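Can a robot do the chores yet?
Frequently asked questions

Maintained by Selorm Ayaaba, Vevbridge. Last revised 27th June.

These are the questions that come in most often from households, small shops and venue managers. The answers cover two-arm tabletop systems and, where noted, mobile ones. Pricing is not covered.

What counts as a chore on this page?

A task with a known end state that a person does by hand, repeatedly, without much thought. Folding towels, clearing a table, restocking a bin and putting a game back in its case all qualify. Cooking a meal does not, being several dozen chores with heat and timing added.

Which chores can be handed over today?

Floor vacuuming, mowing a fenced lawn, and on the shop floor, moving pallets and picking uniform parts from a fixture. These work on account of the surroundings having been simplified first. Most other household work is at the demonstration stage. It can be done at a known station, with known objects, with a person near the stop button.

Why is tidying still hard?

Tidying mixes object types. A robot that handles one type well often handles the next one badly. A card game set is a fair sample of the problem: chips are thin, rigid and round, cards are thinner and flexible, and all of it has to go back to a particular slot. The task is considered finished when the mat is clear, the chips are stacked by color and the case can be shut.
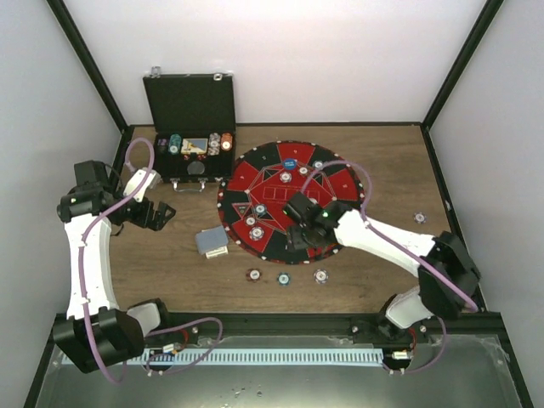

How long does a robot take compared with a person?

Longer, in nearly every case we have measured. In our tabletop trials a person finished a mixed tidying task in 90 seconds, and the two-arm system took several times that when it finished at all. Speed matters less for work done overnight or between shifts, so we advise buyers to look at completion rate first.

What completion rate should I expect?

It depends on how much the starting layout varies. With objects set out in the same places each time, rates are high and mostly a matter of calibration. With objects scattered freely, expect a steep drop. Ask the vendor for both figures, and ask how many trials stand behind each. The last Bekik evaluation ran 423 trials on a single station, a reasonable number for one task and no basis for claims about a second.

Why are flat objects singled out so often?

A parallel gripper closes from two sides. A chip or card lying flat offers it very little side to close on. The usual approaches are to slide the object to an edge, press and drag it, tilt it with one finger, or use the second arm as a stop. Suction handles a smooth card well and a textured chip less well. Each approach adds a step, and each step has its own failure rate. Five steps that each succeed nine times in ten will complete together a little under six times in ten.

Do two arms help?

Sometimes. A second arm can steady a container or take a handoff on the far side of the table. It also adds a collision risk and doubles the cable management. For sorting small items on a flat surface, one arm with a good gripper may do as well. For anything with a lid, a bag or a sheet of fabric, plan on two.
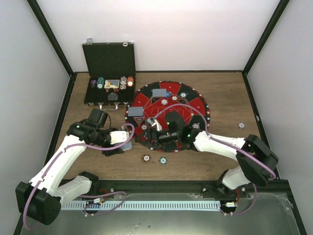
How are these systems trained?

Most current ones learn from recorded demonstrations. An operator guides the arms through the task many times, and a model is fitted to the recordings. Nana Tetteh, who manages our operators, budgets 2,000 demonstrations for a new task with loose objects and fewer for a fixed layout. Poor demonstrations do more harm than missing ones – a hesitant operator produces a hesitant robot.

Does training on one task carry over to another?

Partly. Reaching and basic grasping carry over. Contact-heavy motions and placement tolerances carry over poorly. At the Osei site a model trained on sorting small hardware was moved to kitchen items and needed most of its placement data collected again.

What happens when the robot drops something?

A system trained only on clean runs tends to continue as if the object were still in hand. Better ones are also trained on recoveries, where the operator starts from a dropped or badly placed item. Ask to see a failed attempt during any demo. If the vendor resets the table by hand before the next attempt, note it down.

Is it safe to work next to one?

Small arms carry little force, but pinch points and fast moves are still hazards. Keep hands out of the workspace while the motors are powered. A low-force arm does not remove the need for a stop control within reach, and it does not make the station suitable for children.

What should a small shop automate first?

Pick the task with the least variety, even if it is not the one staff complain about most. Counting identical parts into trays is a good candidate. Sorting the returns shelf is a poor one. Fix the lighting and mark the positions of containers before any hardware is ordered.

When will a general household robot be available?

We do not give a date. The Grimuvside home trial starts in September and covers three chores in furnished apartments: clearing a table, loading a basket and putting away a boxed game. Results will be added to this page, including the runs that were stopped early.

Can I submit a chore for testing?

Requests are accepted from trade customers through the Vevbridge contact form. Describe the start state, the end state and the allowed time, and list every object by size and weight. Requests without an end state are returned.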